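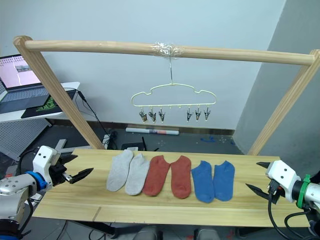
Socks in grey, rust orange and blue, laid out in pairs.

Week 3: Claims on the label
Consumer Textiles, evening section
Notes to accompany the lecture of 25th October

Last week we got as far as fibre names, which are the dull part of a label and mostly the reliable part. Tonight is the rest of it: softness, odour, "performance", durability, and the small green leaf. Bring the reader with you, because I'll be referring to the Wullside leaflet and I don't intend to put it on the screen again.

1. What counts as a claim

A claim is a statement you could, in principle, catch being false. "80% cotton" is a claim. "Luxuriously soft" isn't one in any useful sense. Nobody can test luxury. Most labels mix the two so the vague words borrow some weight from the firm ones. When you read a label this term, cross out everything that couldn't be shown false and see what you have left. For sleepwear it's often the fibre content and the washing symbols.

Meinrad Frei's chapter in the reader is gentler on this than I am. He thinks shoppers already discount the vague words. Perhaps they do. I'd like to know why firms keep paying to print them.

2. The Mondura case

Mondura sold a line of everyday hosiery with the words "stays fresh longer" on the band. Longer than what? The band didn't say. When Burgi Gasser wrote and asked, she was sent a two-page summary of a wear trial. Read it closely (reader, tab B) and look for the following.

The comparison sock was a different fibre blend and a different thickness. Any difference between the two could come from the yarn, the knit or the finish, and the trial has no way of telling you which.

Wearers knew which sock was on which foot.

Freshness was scored by the wearers themselves at the end of the day, on a scale with "very fresh" at one end and "fairly fresh" at the other. I'm not making that up. There was no box for a sock that smelled.

The summary reports 623 scores. It doesn't say how many people gave them. If 17 people wore the socks over and over, you have 17 people's opinions many times, and that's a much weaker thing than it looks. Ask about this every time you see a large number with no noun you can pin down.

None of this shows that the finish doesn't work. It might work very well. The summary simply gives you no grounds for thinking so, and you should be comfortable leaving it there.

3. Washing and wearing out

Here I want to be fair to the manufacturers, as wear is hard to study. A sock goes through at the heel because of the shoe, the toenail, the walk, the floor, the dryer and the person. Lab rubbing tests deal with this by ignoring nearly all of it. A machine rubs flat fabric against a standard cloth until a hole appears. You get a tidy figure that's good for comparing two fabrics on that machine, and you should be slow to turn it into months of use.

The same goes for advice about care. Turn them inside out, skip the softener, keep them off the heat. Some of it has decent support, some is habit passed from one label to the next. Drying is a good place to see the split.
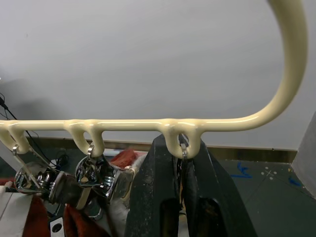

Line drying is said to be kinder to elastic than a tumble dryer, and I believe it, mainly on the grounds that heat is hard on stretch fibres. But "kinder" in the Cadurero booklet has grown into "doubles the life of the garment", with a footnote that leads to an earlier edition of the same booklet. Follow the footnote. It takes a minute, and you'll be surprised how often you end up back where you started.

Cyrill Imhof tried to trace the doubling figure for his term paper in May and got as far as a trade talk with no written version. I've put his paper in the reader as tab D. It's a good model for yours: short, plain, and willing to say where the trail stopped.

4. Green marks

We'll only make a start on these. Sort them into marks given by an outside body that can refuse, and marks a firm draws for itself. Aebischer uses both on the same swing tag, side by side and in the same shade of green. Draw your own conclusions about the design meeting.

For next week

Read Guerra, "Who Paid for the Trial?", tab E. He is too quick to assume that paid research is bad research, so come with an objection.

Bring one label from home. Write down each claim, what it's being compared with, and what evidence would change your mind. One page is plenty. Handwriting is fine if I can read it.

Questions about the term paper go to Andri Riedl, not to me, until the marks are out.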